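Pressemitteilung

Studierendenprojekt Vornska legt Zwischenergebnisse zum zweiarmigen Greifen vor

Drumis, 23. Januar 2019

Die Projektgruppe Vornska am Studiengang Automatisierungstechnik der Hochschule Drumis hat die erste Hälfte ihres zweisemestrigen Projekts abgeschlossen und die Ergebnisse in einem Zwischenbericht zusammengefasst. Gegenstand der Arbeit ist die Koordination zweier Roboterarme beim Greifen, Halten und Übergeben von Haushaltsgegenständen auf einer Tischfläche. An dem Projekt sind 17 Studierende des fünften und sechsten Fachsemesters beteiligt. Die fachliche Leitung liegt bei Cyril Pilkington, Lehrgebiet Steuerungs- und Regelungstechnik.

Aufgabenstellung

Die Lehrveranstaltung sieht vor, dass die Teilnehmenden eine Handhabungsaufgabe von der Spezifikation bis zur Auswertung vollständig bearbeiten. Im laufenden Studienjahr wurde erstmals eine zweiarmige Konfiguration vorgegeben. In den Vorjahren stand ein einzelner Arm mit Sauggreifer zur Verfügung, dessen Aufgaben sich auf das Umsetzen quaderförmiger Teile beschränkten.

Die neue Aufgabenstellung verlangt, dass ein Gegenstand von einem Greifer aufgenommen, in einen gemeinsamen Arbeitsbereich geführt und dort entweder abgesetzt oder an den zweiten Greifer übergeben wird. Die Auswahl der Gegenstände wurde bewusst heterogen gehalten. Sie umfasst Trinkgefäße, Verpackungen, eine Dose und künstliches Obst in einem Korb. Transparente und glänzende Oberflächen sind ausdrücklich zugelassen, obwohl sie die optische Lageerkennung erschweren.

Aufbau und Steuerung

Beide Arme sind an der Vorderkante des Arbeitsbereichs auf einer gemeinsamen Schiene montiert. Die Arbeitsfläche ist an drei Seiten von hellgrauen Wänden umgeben. Diese Einhausung verringert den Einfluss wechselnder Hintergründe auf die Bildauswertung und vereinfacht die Abgrenzung der zulässigen Bewegungsräume.

Die Steuerung erfolgt über die im Projekt entwickelte Software Ustero. Sie verwaltet für jeden Arm eine eigene Bewegungsplanung und gleicht die geplanten Bahnen vor der Ausführung gegeneinander ab. Überschneiden sich die Bahnen zeitlich und räumlich, erhält ein Arm Vorrang, der andere verbleibt in einer definierten Warteposition. Für Übergaben und gemeinsames Halten wird diese Sperre gezielt aufgehoben. An ihre Stelle tritt eine synchronisierte Betriebsart mit reduzierter Geschwindigkeit und begrenzter Greifkraft.
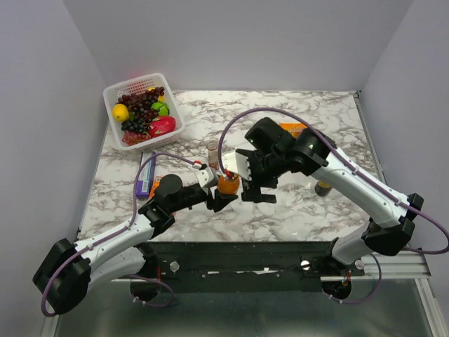

Die synchronisierte Betriebsart erwies sich in der Erprobung als der aufwendigste Teil der Entwicklung. In der ersten Fassung wurde die Schließbewegung des zweiten Greifers ausschließlich anhand der berechneten Objektlage ausgelöst. Bereits kleine Abweichungen zwischen Modell und tatsächlicher Lage führten dazu, dass Gegenstände verkippten oder aus dem Griff gedrückt wurden. Seit Dezember wertet Ustero zusätzlich die Motorströme der Greifer aus. Der abgebende Greifer öffnet erst, wenn der aufnehmende Greifer einen stabilen Kontakt meldet.

Versuchsumfang und Ergebnisse

Im Berichtszeitraum wurden 1.060 Greifversuche durchgeführt und protokolliert. Mehr als 400 davon entfielen auf die synchronisierte Betriebsart. Als erfolgreich gilt ein Versuch, wenn der Gegenstand innerhalb der vorgegebenen Zeit am Zielort steht oder liegt und während des Vorgangs nicht unkontrolliert abgesetzt wurde. Versuche, die durch manuellen Eingriff beendet wurden, gehen als Fehlversuche in die Auswertung ein.

Die Auswertung zeigt deutliche Unterschiede zwischen den Objektklassen. Formstabile Verpackungen mit matter Oberfläche wurden zuverlässig aufgenommen. Bei transparenten Gefäßen lag die Fehlerquote höher, wobei die Mehrzahl der Fehler auf eine ungenaue Höhenbestimmung der Oberkante zurückzuführen war. Beim künstlichen Obst bereitete das Greifen einzelner Stücke aus dem gefüllten Korb Schwierigkeiten, da benachbarte Teile mitgezogen wurden. Für diese Klasse wird derzeit ein verändertes Anfahrverfahren mit steilerem Eintauchwinkel untersucht.

Die Projektgruppe weist darauf hin, dass die Ergebnisse unter Laborbedingungen mit konstanter Beleuchtung gewonnen wurden. Eine Übertragung auf andere Umgebungen ist nicht Gegenstand des Projekts.

Einordnung in die Lehre

„Die Studierenden müssen bei zwei Armen früh entscheiden, welcher Teil der Steuerung verbindlich ist und welcher nachgeführt wird“, erklärt Pilkington. „Diese Entscheidung lässt sich später nur mit erheblichem Aufwand korrigieren. Im ersten Semester wurde die Schnittstelle zwischen Planung und Greiferansteuerung einmal vollständig neu geschrieben. Das ist im Zwischenbericht dokumentiert und fließt in die Bewertung ein.“

Die Arbeit ist in die Teilgruppen Mechanik und Verkabelung, Bildauswertung, Bewegungsplanung sowie Versuchsdurchführung gegliedert. Die Teilgruppen berichten in festen Abständen an das Plenum. Änderungen an gemeinsam genutzten Softwaremodulen erfordern die Freigabe durch mindestens eine weitere Teilgruppe. Die Prüfungsleistung besteht aus einem schriftlichen Bericht, einer technischen Dokumentation und einer Vorführung.

Weiterer Ablauf

Im zweiten Projektabschnitt sollen mehrstufige Aufgaben bearbeitet werden, bei denen beide Arme nacheinander und gleichzeitig an demselben Gegenstand tätig sind. Vorgesehen ist ein fester Katalog aus 16 Aufgaben, der für die Abschlussvorführung verbindlich ist. Die Reihenfolge der Aufgaben wird erst unmittelbar vor der Vorführung festgelegt. Parallel dazu wird die Protokollierung in Ustero so erweitert, dass Bahndaten, Greiferzustände und Bildaufnahmen mit einem gemeinsamen Zeitstempel abgelegt werden.

Das Projekt wird durch die Firma Ó Flaithearta mit Verbrauchsmaterial und Ersatzteilen unterstützt. Eine Einflussnahme auf Aufgabenstellung oder Bewertung ist vertraglich ausgeschlossen.

Der Zwischenbericht kann in der Bibliothek der Hochschule Drumis eingesehen werden. Anfragen von Schulen und Fachmedien zu Laborbesichtigungen nimmt das Sekretariat des Studiengangs Automatisierungstechnik entgegen.

Kontakt
Hochschule Drumis
Studiengang Automatisierungstechnik
Projektgruppe Vornska
Ansprechpartner: Cyril Pilkington

Abdruck honorarfrei, Belegexemplar erbeten.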